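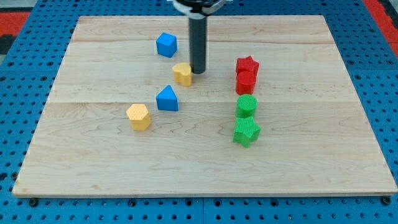
By Ľubica Kopecký, play and learning lead, Waltside Toy Library
Progress report to the Gunemwood Fund, second period, to the end of August

You asked for a frank account, so I'll start with the number everyone likes. We made 741 loans in this period, well up on the first. I would be careful with it. A loan means a bag left the building. It doesn't tell us whether a child opened it, and when we rang families to ask, a fair few said the bag had spent the fortnight in the hall.

The Skimow branch opened in the spring as planned. It is busy in the mornings and dead after lunch. The bid said afternoon opening would bring in working parents. I didn't believe that when we wrote it and I don't now, as most of them finish at five and we shut at four. I'd like your agreement to move two of the afternoon sessions to early evening and see what happens. If they are no better used, we should drop them and spend the hours on repairs.

Sorting and shape sets are still what people ask for first. Coloured blocks go out again almost as soon as they come back. The talking toys we bought on the advice of the Szűcs review have hardly moved. The review said parents wanted them. Parents may well have said so on a form, but at the counter they put them back because of the noise, and the batteries are costing us more than the toys did. I don't plan to buy any more with your money unless you tell me to.

Home visits: 21 families signed up and 14 have had all their visits. Of the rest, some moved away and some stopped answering. Our questionnaire shows parents feeling "more confident about play" by the last visit. It would be odd if it didn't, given that the visitor is sitting on the sofa while they fill it in. From next month the form will go by post, with a stamped envelope, and I expect the scores to fall.

Spending is a little under budget. Most of that is the van, which we still haven't bought. The one we looked at had rust along both sills and a seller in a hurry. We are borrowing the nursery's in the meantime and paying for fuel. Cleaning costs are over, and will stay over, because the first estimate left out the drying racks.

The language claims in the original bid still bother me. We said borrowing toys would improve speech at age two. We have no way of showing that with the records we keep, and I'd ask that the line be taken out of the joint leaflet before it is reprinted.

Still to do before the next report: postal forms out, a decision on the Skimow hours, a van or a firm no on the van, and a stock check at Waltside, where the catalogue and the shelves disagree.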